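3. Equipment Planning for the Assembly Cell

This section covers what we bought, what we chose to put off, and how the budget was set. The task is the one introduced in Section 2: a robot arm works inside a desktop computer case, with the loose parts held in a tray beside it.

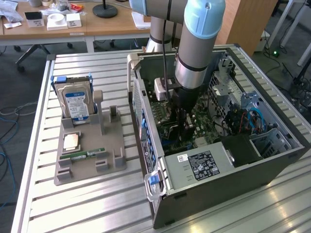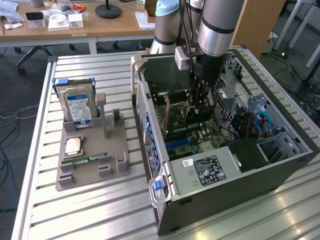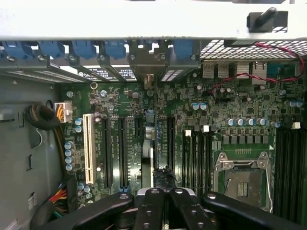
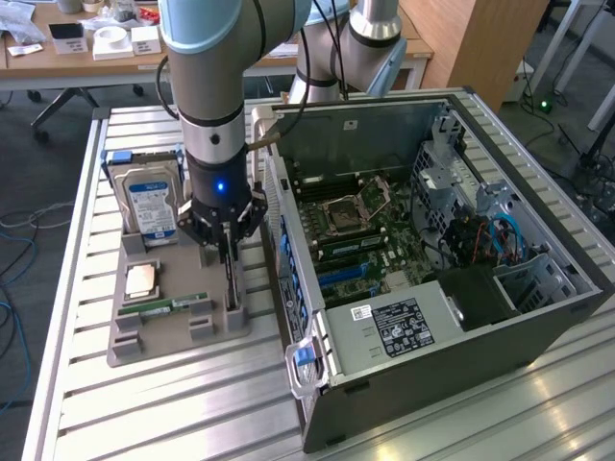 Figure 2. The assembly cell with the computer case open. The third panel is the wrist camera view; the other three are from fixed cameras.

3.1 What the task asks of the equipment

We started from the task and worked back to the purchase list. The case lies on its side, so all work is done from above. The arm has to reach over the case wall and bring the gripper down between the drive cage and the expansion slots. It also has to reach the tray on the other side without the base being moved. These two conditions ruled out the smallest arms we looked at. They could reach the board, but only with the elbow low enough to touch the drive cage.

Payload mattered less than we first thought. A hard disk drive is the heaviest part in the tray, and any arm with enough reach could lift one. What we did have to pay for was repeatability. A memory module must enter its slot straight, and a small error in angle at the wrist becomes a large side load at the contacts. A processor is worse. The third panel of Figure 2 shows the open socket from the wrist camera, and the fine contact field inside it leaves little margin for a part that comes in tilted or off center.

We therefore wrote the arm specification in this order: reach over the case wall, repeatability at full reach, force sensing, payload. Vendors tend to lead with payload, and two of the quotes we got had to be sent back and redone for this reason.

3.2 Gripper

The gripper took longer to choose than the arm. We wanted one tool that could hold a drive, a memory module and a processor. A tool changer would have let us use a separate gripper for each, but it adds cost and weight and one more thing to calibrate. Meifang Su worked out the clearances on paper before any quotes were requested. Her drawings showed that the width of the gripper body would cause more trouble than the fingers themselves, mainly near the memory slots, where neighboring parts stand close on both sides.

We settled on a multi-fingered gripper and accepted that it would be slower than a dedicated tool on any one part. For a research cell this is a fair trade. For a line that handles one model of computer all day, it would probably not be.

Fingers should be treated as a supply item in the budget. We planned for two full replacement sets in the first year and listed them with the consumables. Putting them under capital equipment would have meant a new approval each time a set wore out.

3.3 Bench and fixtures

The bench top is slotted aluminum. It costs more than a plain steel top, and the first draft of the budget did not include it. Rajitha Roy argued for it on the grounds that fixtures would move often in the first months, and that drilling a plain top for every change would use up the savings in staff time. We agreed and moved the money from the lighting line.

The parts tray is 3D-printed. It has an upright holder for the drive, a square pocket for the processor and a long slot for the memory module. We got one outside quote, from Kapoor, for a machined version of the same tray. Printing was far cheaper, and a change in pocket depth could be on the bench the next day. The machined tray would hold its shape better over time, and we kept the quote in case the design stops changing.

One cost we missed is space next to the bench. The cell shares a room with ordinary office desks, and the cables run across the floor. A longer cable set and floor covers should have been in the first order. They have been added to the list for the next one.

3.4 Cameras

Each cell has fixed cameras on the workspace and one small camera at the wrist. The fixed views show the arm, the tray and the case together, which is what an operator needs when planning a move. The wrist view shows the board in far more detail, though the fingers take up the lower part of the picture. Neither is enough alone.

We had first planned to buy one good fixed camera and leave out the wrist camera. Lautaro Tapia set up a short trial with borrowed cameras in November, before the order went in. With the fixed views only, operators could place a drive but had trouble judging the height of a memory module over its slot. The wrist camera went back on the list, and we bought cheaper fixed cameras to pay for it.

3.5 Quotes and costs

We asked for quotes from three suppliers: Feltent, Falico and Hatley. Feltent offered the arm and controller as a package but would not quote the gripper. Falico quoted everything, with a long lead time on the force sensor. Hatley had the shortest lead time and the highest price. The order was split, with the arm and controller from Feltent and the gripper and sensor from Falico. Splitting the order saved money on paper. It also meant that the mounting plate between arm and gripper was nobody's job, and we had to have one made. The plate cost $1,619 with the cable guides, and it had not been in the budget at all.

The arm, controller and gripper together took 78 percent of the total. The rest went to the bench, cameras, fixtures, spare fingers and computer cases to work on. We suggest that other groups keep a separate line for the work material. Sockets and slots wear with repeated handling, and a board that has been used many times is no longer a fair test of the method. We bought used office computers of one model, in a single lot, so that the board layout would stay the same across trials. Buying them one at a time would have cost less at first, but every new layout would mean new fixture positions and new camera checks.

3.6 Schedule

From the first quote request to a working cell took 9 months. The arm arrived on time. The sensor did not, and the mounting plate could not be finished until the sensor was in hand and could be measured. Cường Khương kept the delivery log, and the final entry, the signed acceptance of the sensor, is dated Tuesday, January 30, 2024. During the wait we printed trays and set camera positions, so the time was not all lost, but no contact work could be done.

If we were to plan the purchase again, we would order the sensor first and the arm last. An arm without its sensor takes up floor space and runs down its warranty. We would also ask each supplier for mounting drawings before signing, and make the final payment depend on receiving them.

3.7 Planning for a second cell

A second cell is under discussion. Moushumi Siriwardena has prepared two versions of the budget. The first copies the present cell and adds the floor covers and longer cables. The second uses a smaller arm on a linear rail, which would solve the reach problem in a different way and free part of the bench. The rail version is cheaper in hardware but needs more setup work, and we do not yet have a good figure for that. Until we do, the copy is the safer plan, and the shared spares - fingers, trays, cables - count in its favor.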